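Tutness Science Pages for Young Readers
Home | Earth | Animals | Materials | Sound and Light | Glossary

Why Can You See Through Glass?

Glass is a solid. It is hard, it keeps its shape, and it can be heavier than a piece of stone the same size. A stone blocks light and a window does not. To explain the difference, you need to know what glass is made of and what light does when it meets a material.

What glass is made of

Most glass starts as sand. The right kind of sand is mostly silica, which is made of two elements, silicon and oxygen. Silica makes up around 73 percent of the glass in an ordinary window. The rest is mainly soda and lime. Soda makes the sand melt at a lower temperature, so less fuel is needed. Lime keeps the finished glass from slowly dissolving in water.

The mixture is heated in a furnace until it glows and flows like thick syrup. Then it is shaped and cooled.

A solid without a pattern

In many solids, the tiny particles called atoms line up in neat rows. Salt and ice are like this. These solids are called crystals.

Glass is different. When melted glass cools, its atoms slow down before they can line up. They get stuck in a jumble. Scientists call this kind of solid amorphous (say it: uh-MOR-fus), which means "without shape." The name refers to the atoms. A glass bowl clearly has a shape.

You may hear that glass is a very slow liquid and that old windows are thicker at the bottom because the glass ran down. This is wrong. Old window glass was made by methods that left it uneven, and some old panes are thicker at the top or at one side.

What happens to light

Light carries energy. When light enters a material, three things can happen to it. It can be absorbed, which means the material takes in the energy. It can be reflected, which means it bounces back. Or it can pass through, which is called transmission.

Every atom has smaller particles called electrons. An electron can take in light only if the light carries the right amount of energy. The electrons in glass need more energy than visible light has. The light is not absorbed, so most of it goes through. Ultraviolet light has more energy, and ordinary window glass blocks much of it.

Clear, cloudy and dark

Materials are sorted into three groups by how light passes through them.

Transparent materials let light through in straight, orderly paths. You can see clear shapes on the other side.

Translucent materials let light through but scatter it. You see brightness and color, but the shapes are blurred.

Opaque materials let no visible light through.

The same glass can be in the first group or the second, depending on its surface. A flat, smooth surface bends all the light by the same amount. A rippled surface bends each part of the light in a different direction, and the picture gets mixed up. Bathroom windows and patio tables often use glass of this type.

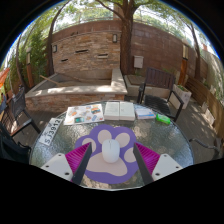

Frosted glass works in a similar way, but its bumps are too small to see. They are made with acid or by blasting the surface with fine grit. If you put clear tape on the rough side of frosted glass, the tape fills some of the bumps and that patch becomes easier to see through.

Where the color comes from

Pure silica glass has no color. Small amounts of metal change this. Iron makes glass green — look at the edge of a thick pane and you will probably see it. Cobalt makes it deep blue.

Try it yourself

You need a flat, clear plastic lid, a printed page and a spoonful of water.

1. Lay the lid on the page. Read the words through it.
2. Lift the lid as high as your hand is wide. Read the words again.
3. Drip small drops of water all over the top of the lid.
4. Look at the words through the drops. Write down what has changed.

Each drop has a curved surface — it bends light just as a ripple in glass does.

Words to know

Amorphous: having atoms in no regular pattern.
Silica: the main material in most sand and glass.
Translucent: letting light through but scattering it.

Contact Tutness | © Tutness Science Pages | Back to top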